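Oiling butcher-block worktops: how many coats before it goes into use?

Worktops and Joinery > Timber finishes
Page 1 of 1

ledger_line
Posts: 41
I have a block-laminated worktop going in as a bench in a utility room that gets no heating from October to April. Mixed staves, sanded to 120 by the supplier. Their sheet says three coats of oil. The fitter says six. The tin says two, and warns against applying more. The room has a concrete slab with no covering, and I measured 71% relative humidity in there this morning with a cheap meter.

Two questions. How many coats, and does the underside need the same number as the top?

pithray
Posts: 2,438
Same number on both faces, and do the end grain first. Most of the moisture exchange in a board is through the ends, so if you are short of oil or patience that is where to spend it. I flood the ends, wait twenty minutes, flood them again and keep going until they stop taking it up. The faces get whatever the tin says.

The number of coats depends on the oil. A hardwax oil has a high solids content and two thin coats is a full film. Danish oil is mostly thinner, so four to six is normal. Raw linseed never properly finishes drying in a cold room and I would not use it.

Meinir Gittins
Posts: 600
Agree on the ends. I disagree on the underside. I have fitted kitchens for Erkness for a long time and we put one coat underneath, sometimes with a foil barrier over the dishwasher, and the call-back rate for cupping is very low. Where tops have cupped, the cause was nearly always the fixings. People screw straight through a rail with a tight hole and the board has nowhere to go across its width.

Use slotted brackets or elongated holes, with the slot running across the grain. Fix tight at the front edge and let the back move.

pithray
Posts: 2,438
One coat underneath works in a heated kitchen. He has an unheated room over bare concrete. The lower face will sit in damper air than the upper one for half the year, and an unequal finish makes the difference worse. I have taken out two tops that failed in that way, both with correct slotted fixings.

Meinir Gittins
Posts: 600
Two tops is not many. Oil is a poor vapour barrier at any number of coats. It slows the exchange down, but over a six-month winter the board will come to the same moisture content whether it has one coat or five. What a balanced finish helps with is short swings, such as a boiling pan or a wet weekend.

ledger_line
Posts: 41
Thank you both. To fill in some gaps: the top is 27 mm thick and 620 mm deep, and the frame underneath is open, so air can get to the lower face. The tin is Benora hardwax, satin. No sink cut-out. It will have a vice at one end.

tamsel
Posts: 87
With an open frame I would not worry much about the underside. Two coats, same as the top, and you have settled the argument for the price of half a tin.

120 grit is fine for hardwax. Do not be tempted to go to 240, as the surface closes up and the oil sits on it and goes patchy. Vacuum it, wipe it with a barely damp cloth to raise the grain, let it dry overnight, knock it back by hand with 150 and then oil. Raising the grain first saves you a furry surface after the first spill.

Mererid Lloyd
Posts: 312
I look after benches at a workshop unit in Ledthorpe, so I can give you some results on bare concrete. Ours are the same sort of block top in mixed colours, pale staves with some reddish-brown ones among them. All were finished with two coats of hardwax on both faces and three on the ends.
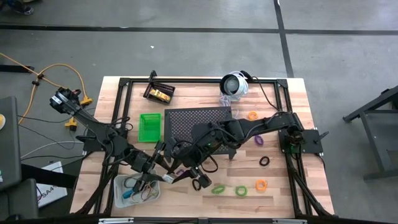
After the first winter I checked each top with a straight edge at both ends and in the middle. The worst was out by 1.5 mm across its width, crowned upwards, and by June it had come back to under half a millimetre. No glue lines opened. The one place where the finish broke down was at the clamped edges, where plates and clamps had been moved and tightened repeatedly. The oil wears through there long before it does in the middle. I now do a local repair every March: 150 grit, one thin coat, buff off after ten minutes, second coat the next day.

On coats, I have tried a third on the face of one bench. It took longer to cure, stayed slightly tacky for a fortnight and marked more easily than the others. I would stop at two with any hardwax.

pithray
Posts: 2,438
Useful figures. What was the temperature when you applied the third coat? Below about 12 degrees most hardwax will stay soft whatever you do.

Mererid Lloyd
Posts: 312
It was 14 when I started, but it will have dropped overnight. So I cannot rule that out.

Meinir Gittins
Posts: 600
1.5 mm of crown and full recovery is what I would expect from proper fixings. How are yours held down?

Mererid Lloyd
Posts: 312
D'Souza slotted angle brackets, pan-head screws and washers, nipped up and backed off a quarter turn.

ledger_line
Posts: 41
Going with two coats on both faces and three on the ends. I will put a heater in on Saturday and keep it above 15 until the second coat has gone off. Last question: does the vice go on before or after oiling?

tamsel
Posts: 87
Drill first, oil inside the holes with a cotton bud, then fit the vice once it has cured. Give it a week.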